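Does wearing out the finger pads spoil hand-held gripper demonstrations?

Jemham
Posted 2022-03-14

Hello everyone, and sorry in advance for the length. I'm helping with a small study at Trosness on teaching a robot arm from demonstrations recorded with a hand-held gripper, with the camera on the tool itself. We have 3,095 demonstrations so far, and the policy trained on all of them does worse than the one we trained on the first 700. Our pads have gone a bit fuzzy along the way, and I'm wondering if that's the trouble – or if it's something duller. Views from the tool, fingers open over the table:
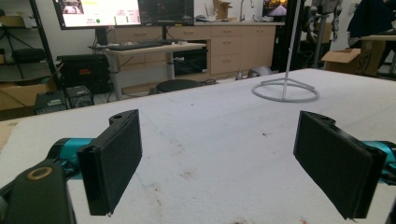
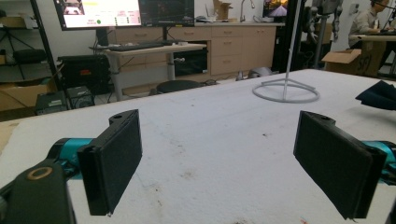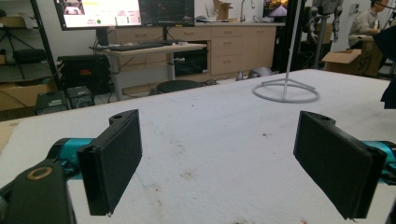 Caron wrote back that evening to say worn pads were the last thing to worry about, and that the first was whether the later demonstrations were recorded at the same pace as the early ones. People speed up once they know a task. Take 700 at random from the whole lot, train on those with the same settings, and compare. If that one is poor too, your later recordings are the likely culprit, and more of them won't help.

I'd also hold back 176 demonstrations that neither policy ever sees, a fair mix of old and new. We skipped that step in October and spent 2 weeks chasing a difference that was mostly luck in the test runs. Good luck with it, it's a lovely project!

Drostura
Just change the pads. They're cheap. Ours went fuzzy as well and grip was worse on anything smooth, whatever colour it was.

Jemham
Thank you both! Random 700 is training now – will report back.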